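Ffion Probert répare des grille-pain, des bouilloires et des cafetières depuis l'âge de vingt-deux ans. Elle a tenu un comptoir chez Kodikara, une enseigne de pièces détachées, avant de s'installer à son compte. L'entretien a eu lieu dans sa cuisine et a duré une bonne partie de l'après-midi. Il y était surtout question de pain.

**Un appareil simple**

« Un grille-pain, c'est un fil qui chauffe, un ressort et une minuterie. Le reste, c'est de la carrosserie. » Elle en a ouvert environ 1000 dans sa carrière, de toutes les marques. Les pannes se ressemblent : un levier qui ne tient plus en bas, une résistance coupée, un cordon abîmé près du boîtier. « Et les miettes. Les gens ne vident pas le tiroir. Ils m'apportent un appareil qui sent le brûlé et je leur rends le même appareil, propre. Je facture quand même le nettoyage. »

Elle conseille de débrancher, d'attendre que tout soit froid, de tirer le tiroir et de secouer l'appareil au-dessus de l'évier. Une fois par semaine si l'on mange du pain tous les matins. Pour les guides métalliques à l'intérieur des fentes, elle utilise un pinceau de cuisine sec. Jamais de couteau, jamais de fourchette, même débranché : les résistances sont fragiles et une lame les tord facilement.

**Deux fentes suffisent**

Elle a eu un modèle à quatre fentes, un Andetar, qu'elle a donné à sa sœur. « Je n'ai jamais fait griller quatre tranches en même temps. Quand il y a du monde, je passe au four. » Elle préfère les fentes longues, où une tranche de pain de campagne entre sans qu'on la recoupe. La largeur compte aussi. Une tranche épaisse qui frotte contre les guides remonte mal, et c'est souvent là que les gens vont la chercher avec la pointe d'un couteau.

Pour une seule tranche, elle ne s'impose pas de côté particulier, sauf si l'appareil le demande. « Certains indiquent une fente à utiliser quand on n'en fait qu'une. Il faut regarder sur le dessus ou dans la notice. Le mien, ça lui est égal. »

**La place sur le plan de travail**

Sa voisine Glenys Vaughan, présente pendant une partie de l'entretien, range le sien dans un placard après chaque petit déjeuner. Les deux femmes ne sont pas d'accord. « Elle le range encore tiède, avec les miettes dedans, dit Ffion Probert. Je lui ai dit 20 fois. » Glenys Vaughan répond que son plan de travail, au moins, est dégagé, et que le placard en a vu d'autres.

Ffion Probert laisse tout sorti. Les gros appareils d'un côté, les pots et les ustensiles au fond, contre le mur, là où la main les trouve sans chercher. Elle admet que cela demande de tout déplacer pour passer l'éponge. L'inox marque aussi beaucoup : elle l'essuie avec un chiffon à peine humide, puis un sec, dans le sens du brossage.
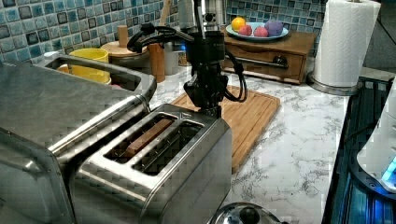
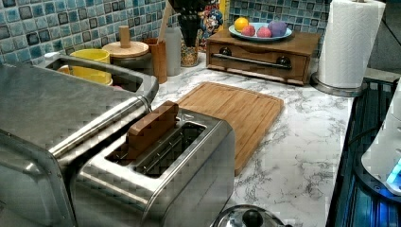 Sur le pain lui-même, elle a moins de certitudes. Elle achète une miche, la tranche le lendemain et en congèle la moitié. Les tranches congelées vont directement dans l'appareil, avec un cran de plus. « Le pain frais du jour, je ne le grille pas. Il sèche dehors et reste mou dedans. » Elle se méfie des brioches et des pains aux raisins, à cause du sucre, qui colle aux guides et fume à la fois suivante.

Elle répare encore deux ou trois appareils par semaine, surtout en décembre, quand les gens ressortent ce qu'ils avaient remisé. Les modèles rivetés, elle les refuse le plus souvent — le temps passé coûte plus cher qu'un appareil neuf. Pour les autres, elle demande qu'on lui apporte le grille-pain avec son tiroir. « Vide, si possible. »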